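Padia Center to Open Winter Fruit Exchange in January

Residents may bring surplus produce to the Clondeo branch 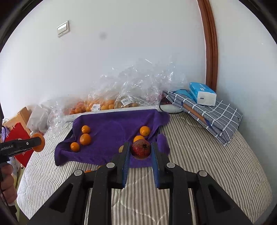 The Padia Center for Household Food has announced that its winter fruit exchange will open to the public in January at the Clondeo branch, on the ground floor of the former Coughlan school building. The exchange allows households with more fruit than they can use to pass it on to others in the district at no charge.

Under the arrangements approved this fall, each household may bring up to 20 pounds of fruit per visit. Whole citrus, apples, pears, quinces, persimmons and pomegranates will be accepted. Cut fruit, juices and home-canned goods will not be accepted under current county rules. Fruit with minor marks on the skin is welcome, provided that it is firm and shows no mold.

The program was first tested last winter with 200 registered households. According to the Center's report on the trial, demand was strongest for oranges, while pomegranates were often left until the end of the session. Staff noted that many visitors were unsure how to open them or how long they would keep.

"We heard the same questions at every session," said Bláthnaid Ó Gríofa, director of programs. "People wanted to know whether the fruit should go in the refrigerator, and what to do with it once they got it home. The printed guide was written with those questions in mind."

The guide, titled Keeping Winter Fruit, will be available at the front desk and by mail on request. It advises that oranges be stored in a single layer where space allows and checked regularly for soft spots. Pomegranates should be left whole until needed and kept in a cool place out of direct sun. The seeds may be frozen on a tray and then moved to a sealed bag.

Imre Balogh, who manages the Clondeo branch, will lead a short class on preparing winter fruit at the opening session. The class begins at 2 p.m. and requires advance registration. A second class will be added if the first is full.

The exchange will be open until 7 p.m. on session days. Visitors are asked to bring their own bags and to use the side entrance while work on the main steps continues. Parking is available behind the building.

Households that took part in the trial do not need to register again. New households may sign up at any Center branch with proof of address. Fruit remaining at the end of each session will be sent to the Pronelness meal service, which supplies hot lunches to older residents.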